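Jullel Two-Arm Bench Kit by Durell

Bench automation / Tube and rack handling

Can a machine already do the small chores of the workshop and the laboratory? Our customers ask this every week, and we try to answer it fairly. Jullel is a pair of arms for a table you already have. It can pick up capped tubes and put them in a rack, at a slow and regular pace. It cannot yet fold your towels or tidy a kitchen drawer, and we do not sell it for this.
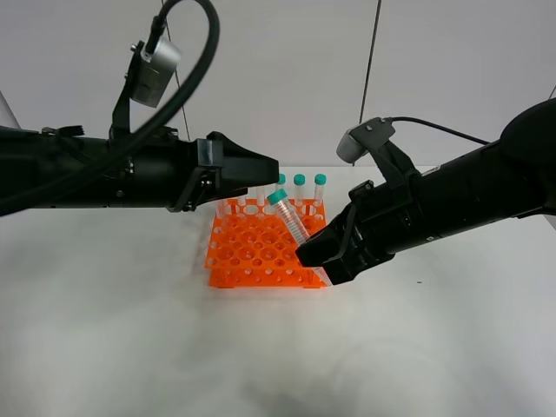 Right gripper holding a capped centrifuge tube over the orange rack.

Each arm carries its own wrist camera, and this colour view is used for the last part of the approach. The software, named Busto, has 9 taught tasks when you receive it. You can add your own by guiding the arms by hand. Please plan 2 days for the first one.

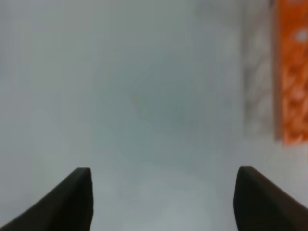
Wrist camera view with the fingers open.

What works less well: pale and shiny surfaces, soft packaging, and any object which the fingers hide from the camera. At our Wongsuwan test site we ran 300 tube placements in February, and 200 were finished without a person helping. For a night shift this is not enough. For a technician who stays in the same room, it can be a real help.

Fingers are a wearing part and are sold in pairs. Please check the tips before each shift. 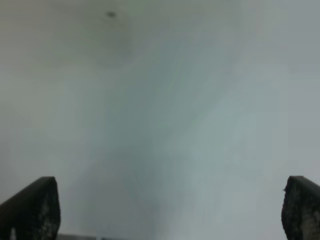 Sem Wouters writes that he would still do the tubes himself when he is in a hurry, but he is glad to leave the boring racks to the arms, and he would like to know when they will be able to unscrew a cap.

Cap opening is not included in the present version. Page updated 31/05/2026.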